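Swapped the Enix fingers for the Curko ones last night. Ribbed orange pads, way more bite on canvas. Shoes into the fabric bin, over and over. 315 grabs logged so far, wrist is toast.
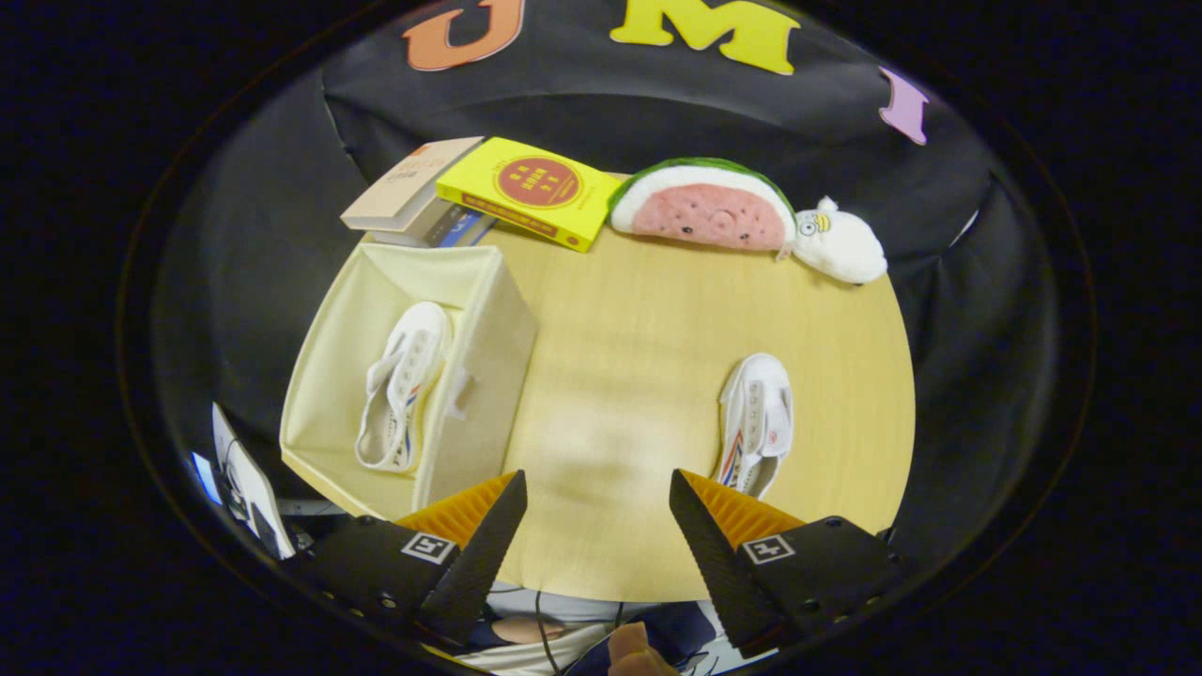 A reader wrote in that the Curko pads go slick after a while and I should keep the old set handy. Fair. Havent seen it yet.

Enix was smoother on plush stuff, I think. Curko wins on sneakers, easy. Two more pad sets comming in November, will rerun everything then.

Recent posts
Drirton controller, first boot
Espinoza arm vs hand-held
Cable mess, part 2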